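Filed under: Talks & Workshops, Science Illustration

Speaker notes, "Drawing Moss for People Who Don't Care About Moss (Yet)"

Okay, hi everybody! Wait for the back row to sit down. Say thanks to the Dulik Nature Center for having me and for the very large coffee.

So I draw moss. Mostly moss, some lichens, the odd liverwort when somebody pays me to. I want to talk tonight about one job, the trail guide I made for the Zovberg bog boardwalk, because I got a lot wrong on it and the wrong parts make better stories. The guide is 64 pages, it fits in a coat pocket, and it took me nearly 10 months, which is way longer than I told them it would (pause, somebody usually laughs).

Start with the brief. They wanted people to be able to stand on the boardwalk, look down, and put a name to what they saw. That's it! Sounds easy. My first sketches were gorgeous, if I may say so, all single stems, every leaf in place, lovely little shadows. I took them out to the bog on a drizzly Sunday and handed them to a family going by, and the kids could not match one single drawing to one single clump. Of course they couldn't. I'd drawn moss the way you see it through a hand lens and they were looking at it from standing height.

SLIDE: first sketch next to final sketch

So every species ended up with 2 drawings. One is the clump, from above, the way it looks when you're a person with a backpack on. The other is the single stem, blown up, for the folks who are willing to get down on their knees (show of hands, who's a kneeler?). I did the clumps in watercolor and the stems in ink, and I kept the ink ones plain on purpose. When I put color on both, my test readers kept comparing the greens between the two and getting themselves confused.

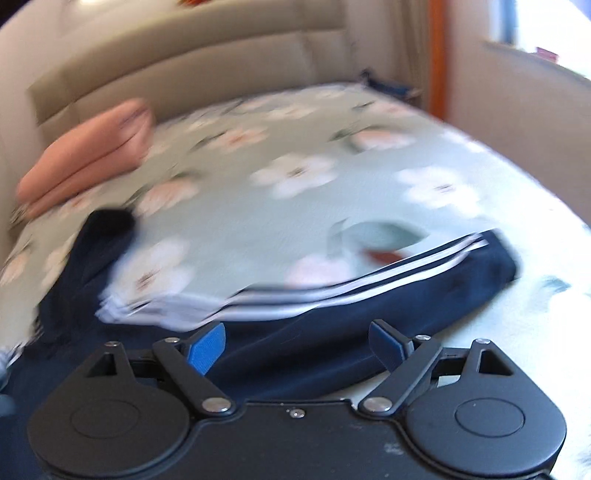 Color! I could do an hour on green and I've been told not to. Sphagnum is the real troublemaker. It changes shade a lot when it dries out, so a swatch I matched at breakfast would look completely off by the afternoon. I ended up painting from fresh material that I kept misted in a lunch box, and then writing "when wet" in tiny letters under each painting. The printer's proof came back way too blue the first time and too yellow the second. We went with a third one that I still think is a hair yellow. Pass the proofs around here, and ask for them back!!

Talk about working with the scientists. I know a lot of you are on that side of the table. What helped me most was getting marked-up photocopies, with arrows. "Leaf tip should be blunter." Perfect, I can fix that in five minutes. What didn't help was "looks a bit off," which cost me a week on one haircap moss. Please, please send arrows.

Also, send me the specimen before you send me the text. I tend to draw whatever the words tell me to draw, and I once gave a plant much longer stalks than it had any right to because the description made them sound so impressive.

SLIDE: the long-stalk drawing (let them enjoy it)

Money bit, keep it short. They printed 2,000 copies, they sell them at the front desk and at the Gramik bookshop in town, and I was paid a flat fee with a small extra if it reprints. I asked for my originals back in writing. Students, write that one down.

What's next: I'm working on a folding chart of tree lichens, working title Ki, and I'm hoping to have the pencils finished in March. It'll have the same two-view setup, only this time I'm testing it on strangers before I paint anything.

Questions. If it goes quiet, ask them what's growing on their own front steps. Lens and samples are on the side table, lids back on the jars please.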